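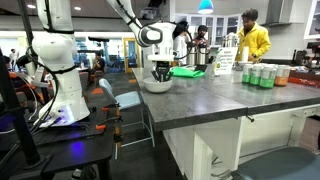 Visit to the Stullcombe site, 25 April 2025

Six of us from the Clukance safety group drove over to Stullcombe for the spring open day. The program promised a talk on shared workspaces, a walk through the test areas and time for questions. I went mainly for the rules they use when arms and people work in the same room, as we are rewriting ours.

Sign-in was at the front desk. Each visitor got a badge and a one-page sheet to read and sign. The sheet covers where you may stand, who can start an arm and what to do if you hear the stop tone. I would like to copy the format. Our own visitor document is 13 pages and people sign it without reading it.

Victor Kirui gave the talk. He runs the site's risk reviews and took over the job in February. His main point was that the robot maker's paperwork covers the arm and very little else. The gripper, the object in the gripper, the surface it works over and the people passing by all belong to whoever sets up the job. At Stullcombe a review is done for each task. If the task changes, the review is reopened. Swapping a plastic bowl for a glass one counts as a change.

These are the rules I wrote down from the talk and the walk afterward:

Every arm has one named operator per shift. The operator does not leave while the arm has power.

Stop buttons are tested before the first run of the day and the test is logged by hand.

Speed is capped at 30 percent of the arm's maximum during any demonstration with visitors.

Clamped mounts are checked at the start of each session and again after any collision, however light.

Cables on the arm are checked through the full range of motion before a new task is approved.

No hot liquids inside the reach of a moving arm. Kitchen tasks are run with empty or cold containers.

The clamp rule led to the longest discussion. A bench clamp is fast to fit and easy to move, but it can work loose under repeated loads. Vieira, the contractor that fits out their benches, now marks each clamp and table edge with a paint line so that any slip shows. Pekau, who shared our tour slot, bolt everything down and said they would not go back. Kirui's answer was that either is fine if the check is written down and someone's name is on it.

I asked about near misses. They had logged 1260 hours of arm time since the present system came in, with 3 reports. Two were cable snags. The third was a person reaching past a paused arm to pick up a cup, and it led to a new line on the sheet: paused means moving.

Parking is tight, so share cars if you go. The next open day is in the fall and booking is by email. I have a spare copy of the visitor sheet for anyone who wants to see it before our Tuesday meeting.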